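Zeltine manipulation software: progress report for July

Hello all, and thanks for waiting a little longer than usual for this one. I held it back because the planner rewrite was so nearly done that it seemed daft to report on the old version. It's now merged, the old one is deleted, and I can tell you how things stand with all four pieces of work you're paying for.

The short version: the planner is in good shape, the perception side is better than I feared in spring, the force control is behind, and I'd like to move a bit of money from one heading to another (see the end).

Planner

When I last wrote, the arm was planning each move from scratch and forgetting everything it had learned about the table in between. That was simple to write and horrible to watch, as it would pause before every reach, even one it had made a minute before. The new version keeps a store of paths that worked and tries to bend one of those to fit before it starts searching. In simulation I ran 2,000 reaches at random start positions, and the number of times it gave up and went home dropped to 27. Most of those are cases where the target sits tight against the edge of the reachable space, and I'm fairly relaxed about them. A handful are real bugs in how I treat the wrist when it's nearly straight, and they're on the list.

I also threw out the speed settings. We had seven of them! They had grown one at a time, each added to cure some particular wobble, and by the end even I couldn't say which one won when two of them disagreed. There's now one speed limit for free space and one for close to things, and the planner works out the blend between them. The arm is a touch slower overall and much easier to reason about.

Perception

You'll remember that handles were the sore point. Drawer handles are thin, often dark, sometimes shiny, and the depth data around them is full of holes. The Tirkitz model we started from would find the front of a drawer happily and then place the handle somewhere inside it.

I've stopped asking the model for the handle directly. It now finds the flat face first, works out which way that face points, and then looks for anything sticking out of it. This is slower, but it means a bad guess is at least a bad guess on the correct side of the box. I relabelled 1,000 of our own images by hand to train the second step (a long and very boring stretch of evenings, with a lot of radio) and that made more difference than any amount of fiddling with the network.

White handles on white cases are still weak. The edges get lost under bright light, and the system becomes confident about shadows. I've tried turning the exposure down, which helps with the white and then loses the black ones. Taking two exposures and merging them is the obvious next thing, and I've half written it.

Force control

This is the part that's late, and I'd sooner say so plainly. The plan said that by now the gripper would be able to pull a drawer and feel whether it was running freely or jamming. What we have is code that reads the forces at the wrist, filters them, and stops if they go over a limit. Stopping is useful and I'm glad to have it, but it's a long way from feeling your way along.

The trouble is mostly in the timing. Readings arrive in bursts, and when a burst is late the controller acts on old news and pushes when it should be easing off. I spent the better part of two weeks sure that my filter was wrong. The filter was fine. The logging was sitting in the same loop and holding everything up every time it wrote to disk, so I've moved it out to its own process and the gaps have mostly gone.
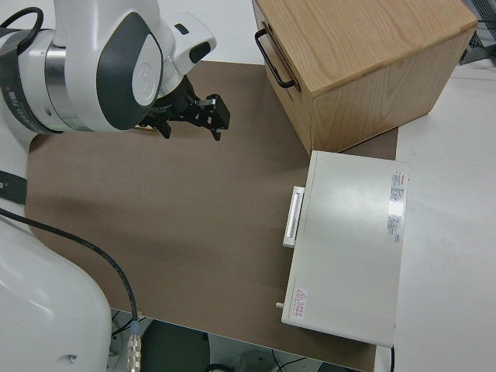 With that out of the way I can get back to the real job, where the direction of the pull is the interesting bit. At the moment the software takes the direction from perception and sticks to it, so if the face was measured a couple of degrees off, the drawer binds and the limit trips. I want it to start gently along the measured direction and then correct itself from the sideways force it meets. The maths is well known and the sums are small. Getting it to behave with our timing is where the work will go.

Tooling

Much happier news. The replay tool, which I called Klinhom for no good reason, now plays back a whole run with the camera view, the planned path and the forces all on one timeline. You can drag back to the moment something went odd and see what the software believed at that point. It found the logging problem, so it has paid for itself already. Setup on a fresh machine is down to one script, and the test suite covers 70 per cent of the planner, though rather less of everything else.

Money and what's next

Spending is on track apart from computing time, where I've used less than planned because the hand labelling did the job of several long training runs. I'd like to move what's left there to the Trikusov line, to pay for a faster interface to the force readings. I can carry on without it, but I'd be writing workarounds.

Before the next report I mean to finish the two-exposure work, fix the straight-wrist bugs, and have the self-correcting pull running at low speed. If you'd like to see a replay, tell me and I'll send a couple of files with the viewer. Could you let me know about the budget change by the end of the month, as the supplier's quote runs out then?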